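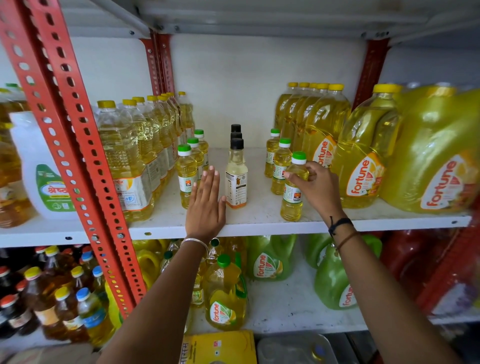 Does cooking oil go bad if the bottle is not opened?

Posted in Kitchen and Pantry, Jun 24, 2022

vesden_kitchen

Hello to all. I moved to Closonham in October and I still cook for two people only. At home my family bought oil in a big can, and it was finished in a few weeks. Now I have a large bottle of sunflower oil in the cupboard next to the stove, not opened, and the date on it passed 2 months ago. Must I throw it away? And is it better to buy small bottles from now on, even if they cost more?

fosari

I worked in a grocery shop for some 15 years, so I answer from that side. The date on oil is normally a "best before" date. It speaks about taste, and a closed bottle that stood in a dark place is often still fine after it. Open it and smell. Good sunflower oil has almost no smell. If it reminds you of old paint, crayons or stale nuts, it is rancid and I would not cook with it. 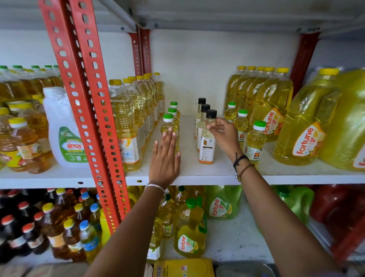 About the size, please compare the price per liter on the label of the shelf, because the big bottle is not always the cheaper one. For two people I would take the small size for sesame, walnut or other oils you use by the spoon, and a middle size for frying. After opening, I try to finish a bottle in two or three months. Write the day of opening on the cap with a marker.

Also, please move it away from the stove. Warm air and light spoil oil faster than anything else in a kitchen. A low cupboard on the other side of the room is good.

siddiqui_k

Mine was one year over the date and I used it, no problem. Just smell it. If it is bad don't pour it in the sink, it blocks the pipe. Put it in an old bottle with a lid and then in the trash, or ask if your town collects it.

vesden_kitchen

Thank you both. I opened it and it smells of nothing, so I will keep it. It lives now under the table with the potatoes.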